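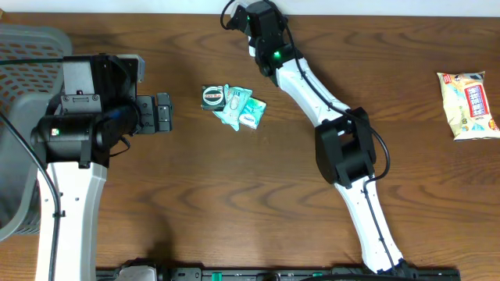
Plovia's repair evenings to carry on through the winter

The monthly repair evenings at the old schoolhouse in Plovia will carry on right through the winter, after organisers found the money to keep the heating on and the kettle going.

The evenings began last spring with two sewing machines, a borrowed toolbox and a good deal of hope, and they have become something people in the village plan their month around. So far 161 items have been brought in for mending, from toasters and table lamps to a much-loved accordion that had lost its voice at a wedding.

"People come in a little shy, with something wrapped up in a carrier bag, and then they stay for two hours," said Ona Luik, who started the evenings with her neighbour Gunārs Raudsepp. "Some of them have nothing to mend at all by the second visit, and I'm very glad to see them just the same."

The biggest worry had been the cost of the room once the cold set in. The Grenar bakery has now offered to cover the heating until the end of March, and is sending over a tray of buns each month as well — the cardamom ones, for those who like to know these things in advance.

There will be a few small changes from November. Doors will open at 4 pm instead of 6 pm so that children can come along after school, and Nesrin Kocabaş will be running a darning table for anyone with a holey jumper and a bit of patience. Clocks and watches will be looked at every second month, when Joonas Heinonen can make the journey over from Lakidov.

Entry is free, and there is a jar by the door for spare parts. Larger things such as washing machines can't be taken in, though Gunārs is always happy to talk one through over a cup of tea. Anyone with a spare soldering iron, or a box of odd buttons they can bear to part with, is asked to leave them at the bakery counter.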